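그룰탄스, 패션지 가을·겨울호 통합 아카이브 ‘무딘’ 공개
화보·기사·광고 지면 단위 색인 제공, 정기구독 기관부터 순차 적용 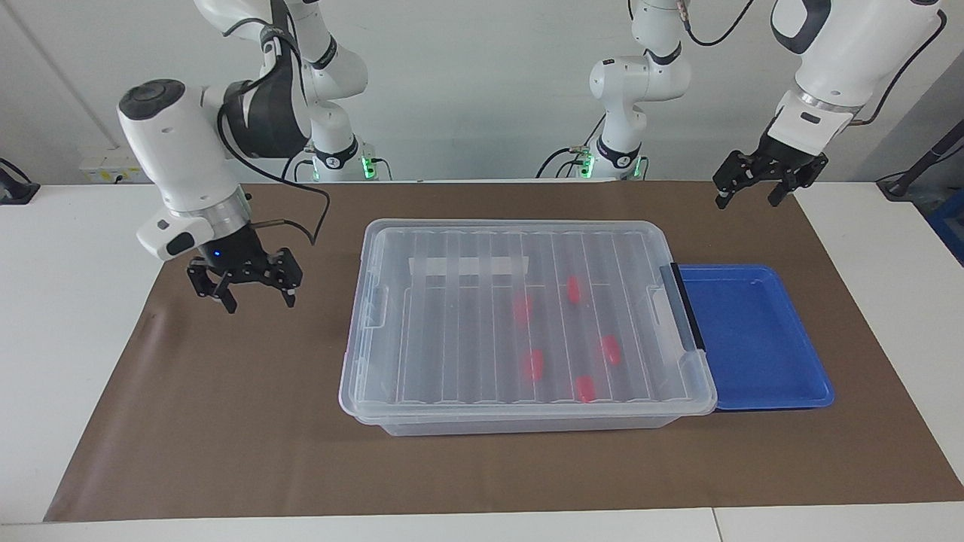

패션 출판 데이터 기업 그룰탄스(Grultance)는 패션 잡지의 가을·겨울호를 지면 단위로 검색할 수 있는 아카이브 서비스 ‘무딘(Mudine)’을 12월 정식 공개한다고 밝혔다. 수록 대상은 종이로 발행된 패션지 1,833권이며, 이 가운데 497권은 9월호다. 색인 체계는 의복 품목, 소재, 색상, 실루엣, 지면 유형의 다섯 개 항목으로 구성된다. 색상 항목은 통제 어휘를 사용하며, 흰색과 짙은 회색이 이어진 관절형 로봇 팔, 그 아래 달린 검은 그리퍼와 갈색 매트처럼 한 컷에 여러 색이 들어 있는 사진에는 색상어를 복수로 부여한다. 주 색상과 보조 색상은 별도 필드에 저장되고, 검색 시 두 필드를 함께 또는 따로 지정할 수 있다.

기존 패션지 데이터베이스는 대부분 권호와 기사 제목을 기준으로 구축되어 있어 화보의 개별 착장이나 광고 지면을 찾기 어려웠다. 무딘은 표지, 목차, 화보, 기사, 광고를 각각 독립된 레코드로 처리한다. 펼침면에 걸친 화보는 좌우 지면을 하나의 레코드로 묶고 원래의 쪽 번호를 병기한다. 별책 부록은 본책과 분리해 등록하되 상호 참조 번호를 부여한다.

표제어 사전은 의류 용어집 발행사 부비에(Bouvier)가 공급한다. 사전에는 한국어 표제어 2,408개가 수록되며, 외래어 표기가 둘 이상인 용어는 대표 표기와 이표기를 연결했다. ‘트렌치코트’와 ‘트렌치 코트’처럼 띄어쓰기가 다른 검색어도 동일한 결과를 반환한다. 발행 당시 지면에 쓰인 표현은 수정하지 않고 원문 필드에 보존한다.

열람 화면은 드락스카(Drakska) 뷰어를 기반으로 한다. 확대, 펼침면 보기, 권호 간 나란히 보기를 지원하며, 동일 잡지의 연도별 9월호 표지를 한 화면에 배열하는 기능이 포함된다. 저작권 협의가 끝나지 않은 지면은 서지 정보와 색인어만 표시된다. 공개 시점에 전체 지면을 열람할 수 있는 권호는 1,014권이다.

이용 대상은 대학 도서관, 의류 기업 자료실, 패션 전문 교육기관이다. 정기구독 기관에는 기존 계정으로 접속 권한이 부여되며, 신규 기관은 이용 신청서 제출 후 계약 절차를 거쳐야 한다. 개인 이용자용 요금제는 이번 공개 범위에 포함되지 않는다. 시스템 점검은 매주 토요일 오전 2시부터 4시까지 진행되고, 해당 시간에는 검색과 열람이 모두 중단된다.

문의: 그룰탄스 아카이브사업부 홍보 담당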